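How a Robot Learns by Hand
Wiseck Kids: Machines, Part 6
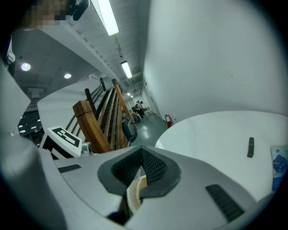 A robot does not know how to pick up a cup. A person has to show it. One way is to hold a gripper in your own hand and do the job yourself. A camera on the gripper records what it sees. Another way is remote control: you move a lever, and the robot arm copies you from across the room.

Each recording is called a demonstration. One is too few. Kiều Phan recorded 1475 of them for a single task, which was putting a lid on a jar.

A computer program then studies the recordings. It looks for the link between what the camera saw and how the gripper moved.

Word to know: gripper. The part of a robot that holds things.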